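Accueil Le labo Logiciel Agenda Lettres précédentes

Logiciel : le planificateur de Grarnik passe à la frappe au clavier

26 novembre 2021

L'équipe logicielle de Cladilwood a fusionné cette semaine la nouvelle branche du planificateur Grarnik. Le changement principal concerne la descente de la pince vers une cible étroite. Jusqu'ici, la trajectoire était calculée en une fois, depuis la position de repos jusqu'au contact. Elle est maintenant coupée en 2 segments : une approche libre, puis une descente verticale courte pendant laquelle la vitesse est bridée et le couple de chaque articulation surveillé.

Le clavier a été retenu comme banc d'essai. Les touches sont petites, proches les unes des autres, et une erreur se lit tout de suite dans le journal. Le bras est un PiPER, posé devant un fond gris uni pour simplifier la segmentation. La perception croise une vue extérieure et une vue prise au poignet. Dans cette dernière, les doigts masquent une partie des touches de gauche, et le module de localisation doit donc compléter la grille à partir des rangées visibles.

Maiara Honorato a réécrit ce module. Il ne cherche plus chaque lettre séparément : il ajuste un plan de clavier complet, puis en déduit la position des touches cachées. Le jeu de validation compte 641 vues annotées à la main. La version précédente demandait environ 4000 itérations pour converger et s'arrêtait parfois sur une rangée voisine. Ce défaut n'est pas entièrement corrigé quand le clavier est fortement tourné.

Restent à faire : l'export des journaux vers l'outil de relecture Hostton, et la reprise après contact manqué. Le ticket sur la dérive de l'étalonnage du poignet reste ouvert. La prochaine version est prévue en décembre. Les retours sont à déposer dans le canal habituel. 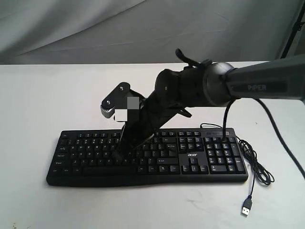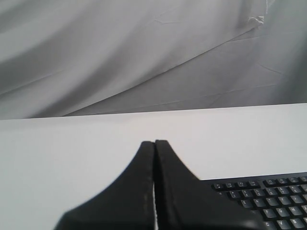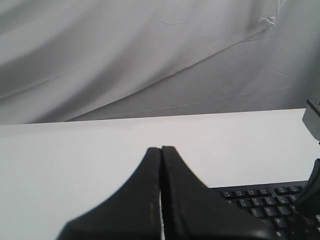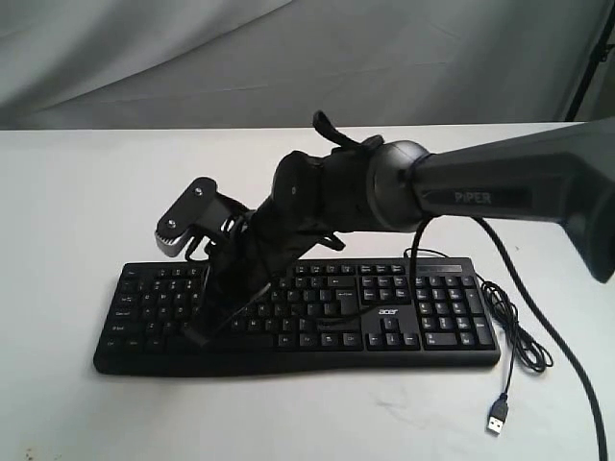
Bras PiPER et clavier acer, vues extérieures (première et dernière) et vues du poignet (les deux du milieu).

Contact : rédaction de la lettre, Cladilwood | © Cladilwood, tous droits réservés | Haut de page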